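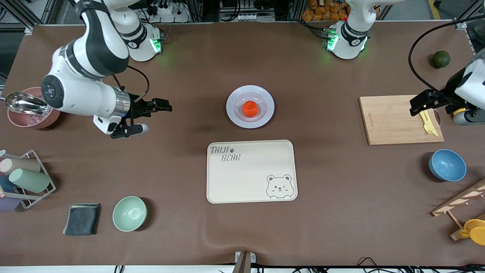
Mahfuz Weerasinghe wrote in to ask whether the small Perance dish rack is any use for plastic cups, as every one he has tried lets them tip over and roll off into the sink. It holds them fine if you lay them on their sides. Standing them up is a different matter, and I'll get to that.

Search reviews Go

Perance small wire dish rack, gray

I bought this to replace a two-level rack that took up half the counter and was never full. Most of what we wash by hand is small. The plates and pans go in the machine, and what's left is plastic cups, the pink bowl, the steel scoop, a plate or two and the bear tray, which is too nice to put through a hot cycle. I wanted something that could sit at the edge of the worktable and be picked up with one hand when the table is needed for something else.

The rack is plain gray wire. It came in a flat box with a folded instruction sheet I didn't need, and there was nothing to put together. Mine cost $11 at Bovside, where it had 2,067 ratings when I ordered. I read a couple of pages of them and most of the complaints were about the size, from people who had expected something for dinner plates. Check the measurements before you order.

Cups

Plastic cups are light, and that's the whole problem with them. Upside down on wire, they rock. If you bump the rack they go over, and the narrow ones can get a rim caught between two wires and lean. I tried it that way for a week and gave up on it.

On their sides they stay where they are put. The wires keep them from rolling and you can see at a glance which color is which, and in our house that matters at breakfast. The cream, green, blue and lavender cups all go in together. The drawback is drainage. A cup on its side keeps a little water along the bottom edge, so I tip each one out with a shake before it goes in, and I keep a folded gray cloth on the table next to the rack to wipe them before they go back in the cupboard. If you want cups to dry with no help from you, get a rack with pegs.

Other things

A small bowl is fine in it but uses up the space of two cups. Flatware is no good at all. There is no basket for it and forks slide through. I stand those in a jar. The tray doesn't fit and I didn't expect it to. I lean it against the wall.

I have not put a cast iron pan or anything else heavy in this rack and I don't plan to. The wire has a little give if you press down in the middle. For plastic it's no concern.

Water

There is no drip tray. On a draining board it doesn't matter. On a table it does, so you need a towel or a mat underneath. Khondokar sells a silicone mat that I use with it, and the rack slides a bit on that when the mat is wet – no worse than others I've had. A drip tray in the box would have been worth paying a few dollars more for.

Cleaning and wear

I rinse it under the tap about once a week and scrub the joints with an old toothbrush. Our water is hard, so white scale shows up on the gray after a few days. Vinegar takes it off. I've had the rack since May and it's been through around 100 loads of cups. No rust so far. The spots I keep checking are the welds underneath, where water sits longest, and one of them has gone a little rough to the touch. I'll add a note if it gets worse.

Compared with the Zelter

The Zelter rack is the other one people ask about. I had one before the two-level rack. It's heavier, it has pegs, and it comes with a tray. It costs more than twice as much and it's awkward to lift when it's loaded. For a family that hand washes everything I'd buy the Zelter again. For a few cups and a bowl it's more rack than you need.

Good: small, light, easy to rinse, keeps cups from rolling when they're laid down.

Bad: no drip tray, no place for flatware, cups don't drain fully.

Score: 8 out of 10. I took one point off for the missing tray and one for the rough weld.

To Mahfuz – if your cups are the tall, narrow kind, lay them across the wires, not along them. Along the wires they'll still slide if the table isn't level.

Get new reviews by email. Enter your address to join the newsletter. You can unsubscribe at any time.

Last updated 22 December 2018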